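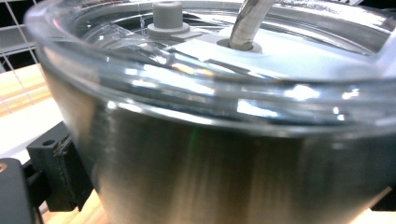 第5章 定价:一个没人愿意认领的数字

本章学习目标

学完本章,你应当能够:
解释成本加成定价的算法,并说出它在什么情况下会害人;
区分顾客"愿意付的价"和顾客"说自己愿意付的价";
看懂参考价格怎样影响购买判断;
计算一次降价需要多少额外销量才能回本;
在会议上听到"再便宜点肯定好卖"时,保持礼貌。

开篇案例:Malteck的价签

Malteck是一家做家居用品的中型公司,产品目录厚得可以垫桌脚,从保温杯、沥水架到浴室挂钩,凡是能在厨房和卫生间里占一个位置的东西,它大概都做过。公司有设计部、采购部、质检部,还有一间专门用来摔杯子的实验室。至于价格由谁来定,组织结构图上没有这一格。

产品经理Tímea Balogh入职后接手的第一件事,是给一款新保温杯定价。她先去问财务。财务说,单只成本算下来是80元,公司的老规矩是在成本上乘个系数,你看着乘。她又去问销售。销售主管Bienvenido Lumbao说,只要比Jacquet的同类产品便宜,别的都好谈。她问便宜多少,Bienvenido说便宜到客户不还价为止。在座的人都知道,世上还没有出现过这种价格。

她最后去问老板。老板拿起样品,掂了掂,喝了一口里面的茶,说:"我觉得像200块的东西。"

会议纪要上写的是:"经综合评估市场、成本及竞争因素,零售价定为200元。"

这只杯子后来卖得不错。公司内部对此有多种解释,每个部门都有一种,而且恰好都与本部门的贡献有关。老板的那种解释最短:他早就说过了。

我们拿这件事开头,并没有嘲笑Malteck的意思。凡是在企业里待过几年的读者,多半能把公司名换成自己的东家,再把杯子换成软件、课程或者一车砂石。定价对利润的影响很大,讨论定价的时间却往往排在会议的末尾,那时大家已经饿了。

本章要做的,是让这个过程稍微体面一些。

5.1 价格到底在说什么

初学者容易把价格看成一个结果:东西造出来了,账算完了,剩下一个空格,填上数字即可。从顾客那边看过来,顺序是反的。顾客没见过你的账本,也不打算见。他站在货架前,首先看到的是一个数字,然后用这个数字去猜后面的一切:料子好不好,能用多久,送人会不会难堪。

所以价格同时干着两份工作。对卖方,它是收入的来源;对买方,它是一笔牺牲,也是一条消息。两份工作有时互相拆台。把价格降下来,牺牲变小了,消息也跟着变了味。一瓶标价过低的橄榄油,会让人开始认真阅读背面的小字。

这种把价格当作质量线索的做法,在下面几种场合里尤其明显:顾客不懂行,产品买回家之前无法检验,或者买错的后果比较严重。婚礼摄影三样全占,因此很少有人以"全城最低价"为卖点。食盐一样都不占,所以也很少有人为了品味去买贵的食盐。(近年来出现了一些反例,装在带软木塞的小瓶子里。读者可自行思考,瓶子在其中承担了多少工作。)

我们把买方心里那个"再高就不买了"的数字称为保留价格。它有两个令人头疼的性质。第一,人人不同。第二,它不写在脸上。企业常用的补救办法是发问卷,问顾客"您愿意为本产品支付多少钱"。受访者在这时会表现出惊人的节俭,毕竟答低了没有坏处,答高了说不定真要付。也有反过来的情形:访员态度太好,受访者不忍心,便报了一个自己绝不会掏的数目。两种误差并不会好心地互相抵消。

比问卷可靠一些的,是看顾客实际怎么做:过去的成交记录、不同门店的分价试验、带有取舍的选择题。这些方法将在第5.4节讨论。它们都比较贵,也比较慢,这大概就是问卷至今健在的缘故。

5.2 从成本出发:加成定价及其魅力

成本加成定价的公式简单到可以写在手背上:

价格 = 单位成本 ×(1 + 加成率)

Malteck的保温杯,单位成本80元,加成率取150%,得到200元。财务部后来正是用这个算式补全了档案。至于加成率为什么恰好是150%,档案里写的是"参照惯例"。细心的读者会发现,先有价格再求加成率,同样算得出来,而且快得多。

这种方法能够流行,道理并不深奥。数据在自己手里,不必去猜顾客;算法人人会用,出了错也找不到具体的人;听上去还颇为公道,仿佛利润是按辛苦程度发放的。对于品种多达上千、逐个研究根本研究不过来的零售商,它甚至是唯一做得完的办法。

麻烦藏在"单位成本"这四个字里。单位成本要把模具、房租、管理人员的薪水都摊到每件产品上,摊多少,取决于你打算卖多少件;而能卖多少件,又取决于你定什么价。于是我们用价格推出销量,用销量推出成本,再用成本推出价格,一圈走下来,回到原地,手里多了一张表格。

这个圈子在销售顺利时无伤大雅,在销售不顺时会变得很有戏剧性。设想某产品卖得不好,销量下降,每件分摊的固定成本上升。财务部尽职地更新了成本,加成率不变,价格随之上调。价格上调,销量再降,成本再升。每一步都有计算依据,每一步都有人签字,产品就这样一路合规地走向停产。

厨卫用品商Noser曾用这种办法送走过一条完整的产品线。该公司的内部总结认为,问题出在宣传力度不够。

由此可以得到一条较为稳妥的用法:成本适合用来回答"低于多少就别做了",不适合单独回答"应该卖多少"。前一个问题有底线,后一个问题得出门去问别人。

5.3 从对手出发:跟着走,走到哪里

既然自家的账本说不清楚,许多企业便转头去看邻居的价签。竞争导向定价的好处是省力,坏处是你必须假设邻居想清楚了。

Jacquet的同类保温杯标价220元,Malteck定在200元,低20元,Bienvenido对此表示满意。若干年后两家公司的人在一次行业聚餐上坐到了同一桌,Jacquet的人透露,他们当初定220元,是看到市面上差不多的东西都在这个位置。他们看的是谁,已经无从查考。一个行业的价格有时就像饭局上的传言,每个人都是听旁边的人说的。

跟随定价还有一个容易忽略的前提:两样东西得真的可比。外形相近、用途相同,并不保证顾客把它们放在同一个心理抽屉里。同是收纳架,放在五金店和放在家居杂志推荐的小店里,被拿来比较的对象完全不同。前一处的邻居是铁钉和水管,后一处的邻居是香薰蜡烛。你若在蜡烛旁边按水管的标准定价,顾客会疑心哪里坏了。

渠道商Windum深谙此道。它把同一批双层置物架分送到旗下的两类门店,一类叫"仓储店",一类叫"生活馆"。生活馆里的灯光偏黄,价签偏小,字体没有衬线,价格高出一截。据店长说,生活馆的顾客更少还价,退货时也更客气。置物架本身对此没有意见。

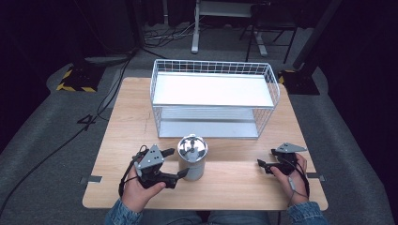

专栏5-1 参考价格:您心里的那把尺子

人判断一个价格贵不贵,很少凭空判断,总要找点什么来比。这个用来比的数字叫参考价格,来源大致有两类。内部参考价格来自记忆:上次买花了多少,邻居买花了多少。外部参考价格来自现场:划掉的原价、旁边更贵的那一款、导购员不经意提到的"去年可不是这个价"。

记忆这一头不太牢靠。请一位刚走出超市的人报出购物车里每件东西的单价,多半会得到几个自信的错误答案。可是同一个人又能在牛奶涨价的当天察觉出不对。常买的东西记得紧,不常买的东西任人摆布,精明的零售商因此把牛奶标得低低的,把利润藏在顾客每隔几年才买一次的货品里。

现场这一头则容易用过头。划掉的原价如果从来没有人付过,就只是一道装饰,在许多地方还是一道违法的装饰。即便合法,长年挂着"限时优惠"的商店也会遇到一个尴尬的时刻:顾客学会了。他们把优惠价记成正常价,等到哪天真的恢复原价,便觉得受了欺负。家具行业有不少店铺至今出不了这个局,橱窗上的"最后几天"已经晒褪了色。

思考:回想你最近一次觉得"挺划算"的购物。你当时在和什么比?那个数字是谁告诉你的?

5.3.1 降价的算术

在销售部门的词汇里,降价是一种行动,维持原价是一种态度问题。因此本节要在进入其他方法之前,先请读者做一道小学程度的算术,它能挽救的利润往往超过后面所有图表的总和。

仍用Malteck的例子。为了省事,假定厂家直接面向消费者销售,并假定80元全部是随销量变动的成本。每只售价200元,每只贡献120元。某个季度卖出1,000只,总贡献120,000元。

Bienvenido提出降价20元,理由是"客户都在问"。降价之后,售价180元,每只贡献100元。要守住原来的120,000元,需要卖出1,200只,也就是销量要增长20%。

请注意两个百分比的差别。价格降了10%,销量却要涨20%才能打平。打平的意思是:工厂多做了一批,仓库多搬了一批,客服多接了一批电话,公司挣到的钱和从前一模一样。

一般地,若降价前每件的贡献占价格的比例为m,降价幅度为d,则保持总贡献不变所需的销量增幅为:

所需增幅 = d ÷(m − d)

代入本例,m为60%,d为10%,得10% ÷ 50%,即20%。m越小,这个数字越吓人。毛利本来就薄的生意再去打折,分母很快接近于零,此时所需的增幅趋于无穷大,而市场部的预算通常不会。

公式没有考虑竞争对手的反应。Jacquet若在下一个Sunday之前跟着降20元(促销总爱挑周末),两家的价差原封不动,顾客没有理由搬家,双方一起少收钱。从行业整体来看,这算得上对消费者的一次慷慨捐赠,只是捐赠者双方都不太自愿。

Tímea把这道题写在会议室的白板上。据她回忆,大家安静了片刻,然后Bienvenido问,能不能先降一个月看看。

练习5-1

1. 设某产品售价200元,单位变动成本160元。若降价20元,销量须增长多少才能使总贡献不变?把答案读出声来,再决定是否要向上级提议。

2. 反过来,若该产品提价20元,销量下降多少以内公司仍不吃亏?比较两题的结果,并解释为什么很少有人在会上提出第二种方案。

3. 在你熟悉的商店里找一件常年打折的商品,记录它的原价和现价。向店员询问原价是何时执行的,注意语气。

4. 讨论题:Malteck的老板凭手感报出200元,事后看来大体合适。这能否说明手感是一种可靠的定价方法?讨论时请考虑那些手感同样很好、而公司已经不在的老板,他们没有机会出现在案例里。

下一节转向顾客一侧,介绍估计保留价格的几种方法,从便宜但不准的开始。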